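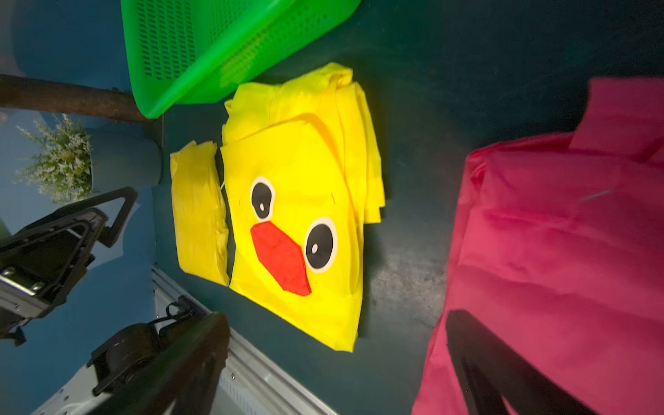
Serpil Öztürkmen asked at the February meeting why the card table nights need dealers at all when people can play cribbage at home for nothing, and whether the grant should go on the room instead. Fair question, answer is in the numbers further down.

Progress report, second instalment, Welside Community Games Program
To: Paltard Fund, small grants

Where we're up to
Cribbage and euchre both running. Canasta started late, the tables came in the wrong height and had to go back to Borkitz. Replaced at no charge. Rummy not started, see below.

Attendance: 209 sign-ins this period, against 136 last period. Sign-ins, not separate people. We don't have a clean figure for separate people becuase the first sheets only took first names. New sheets fix that.

Cribbage league: 8 pairs, full. Waiting list open. Round robin then a short final, best of three. Muggins is off for everyone this season after a couple of sour evenings, will look at it again for the next one.

Dealers: five trained, target was six. Training is two evenings, one on rules and scoring, one on running a table (slow players, disputed counts, what to do when a deck is short). On the question from the meeting: tables with a dealer kept 148 of the 209 sign-ins. Newer players sit at those tables and come back. Open tables are mostly people who already know each other. Would not move the money.
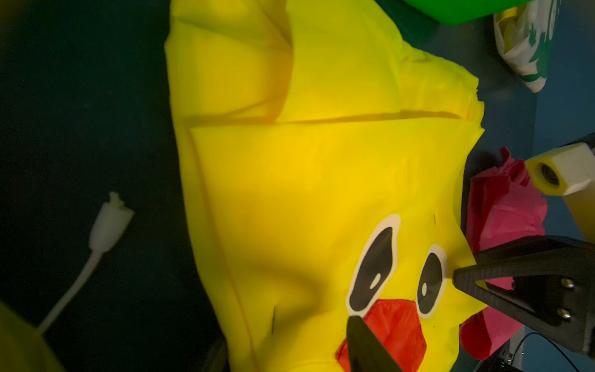
Welside Card and Table Games Club

Spending
Cards, boards and pegs bought, under budget. Dealer honorariums on budget. Room hire over, the Bilgin Hall rate went up partway through and we weren't told until the invoice. Asked them to hold the new rate to the end of the grant, they've agreed, in writing. Difference covered out of door money.

No gambling on the premises, same as before. No stakes, no buy-ins. Prizes are grocery vouchers, small, paid from the club's own account and not from the grant.

Problems
Wednesday clashes with choir in the next room, too loud to hear the count. Trying a 6:30 start so the league is half done before they get going.
Lighting at the back tables poor. Hall says it's on their list.
Rummy: no dealer wants it. Two versions of the rules in circulation and both sides firm. Will run one trial evening with printed rules and see who turns up.

Next period
Sixth dealer trained
Beginners' euchre, four weeks, partners not required
Rummy trial
Sign-in sheets typed up adn sent with the next report

Request
Can we shift what's left in the equipment line over to room hire? No change to the total. Need an answer before we rebook the hall. Receipts to follow separately, the scanner is down.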